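From: Randa Farah
To: stosbridge-print list
Subject: Re: [stosbridge-print] Repeat drift on long runs

On the May thread, Chidiac wrote:

> We see the pattern creep by the end of a 40 m roll. The first
> few repeats line up with the proof, then the motif walks
> sideways. Tension is set per the manual. Is this the paper or
> the file?

Probably the file, at least to begin with. Check the repeat length in pixels before touching the tension. If the tile is laid out in millimeters and exported at 400 dpi, the height almost never lands on a whole pixel. The RIP rounds each tile, and the error adds up down the roll. Resize the tile so that both dimensions are whole pixels at output resolution, then export again without resampling.

That accounts for drift along the roll. Sideways creep is a separate fault and I would look at the feed. On the Pelten we had a worn pinch roller on one side, which pulled the web a little with every advance. It did not show on plain stripes. On leaf and fern designs it showed at the seams, where stems failed to meet. 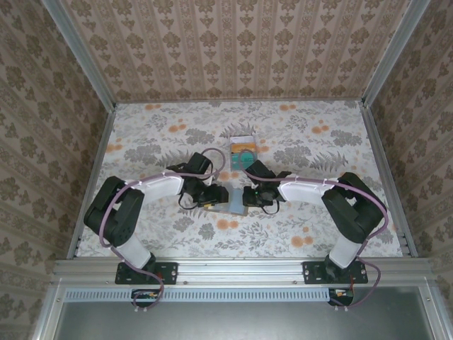
To tell the two faults apart, print a column of crosses at the left edge and another at the right, one pair per repeat. Measure the spacing down each column with a steel rule. Equal error in both columns points to the file or the advance setting. A difference between the columns points to the rollers or to a roll loaded out of square.

Let the print rest overnight before measuring. Uncoated stock takes up moisture from the ink and grows across the width — on a 500 mm panel we measured around 8 tenths of a millimeter. Fabric is worse and I have no good numbers for it.

I can send the cross target as a PDF. It was drawn for the Dirkum cutter, so the margins will need changing.

Randa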